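Ticket 3204: Left marker lost in wide-angle view, hand-held gripper B
Opened by: Dela Dramani
Assigned to: Chak-lun Au
Status: open, waiting for reply

We compare two hand-held grippers, the old Curine and the new Trorkinness, with the same wrist camera and the same controller box. On the Curine the finger width is read in all 27 test recordings. On the Trorkinness it is lost in 6 of them, always at the moment when the fingers are nearly closed. The log then repeats the last good width until the fingers open again.

I already tried: new calibration of the lens, fixed exposure, other USB cable. The result is the same each time.
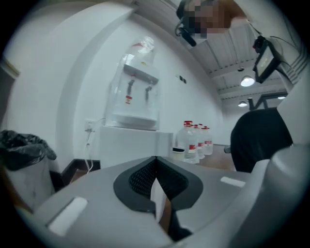
Does the width reading need both markers?
It needs two markers for a true measurement, but with one marker the software can estimate the width if the option "mirror" is set in the controller file.

Reply from Chak-lun Au, 14:20
Thank you Dela. Please send me the controller file, and look if "mirror" is off. In the Curine profile it is on by default. In the new profile I believe we forgot it.

Reply from Dela Dramani, 15:05
It was off. I switched it on and repeated the 6 bad recordings. Five are good now. The last one still stops at entry 648 - the width jumps to zero and comes back. I attach the log and the file.

Reply from Chak-lun Au, 15:40
I can see the jump. Brigitta Wyss will check the threshold for small angles on Sunday. Until then please do not use the Trorkinness results in the comparison table.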